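3.2 Items left on the tables

In the shared rooms at Khaemba we recorded what stayed on each table after the Friday break. Packaging was the largest group: cigarette packs, paper cups and small wrappers — most of them light and easy to move. Of the 28 tables, 11 had at least one cigarette pack.
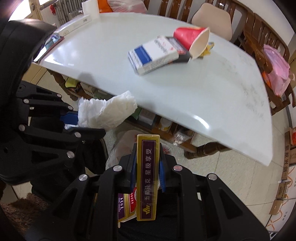
Figure 4. Round white table with cigarette packs, a paper cup on its side and a paper towel roll.

Paper towels were put in a separate group, as Nzioka and Sang also did in their first survey.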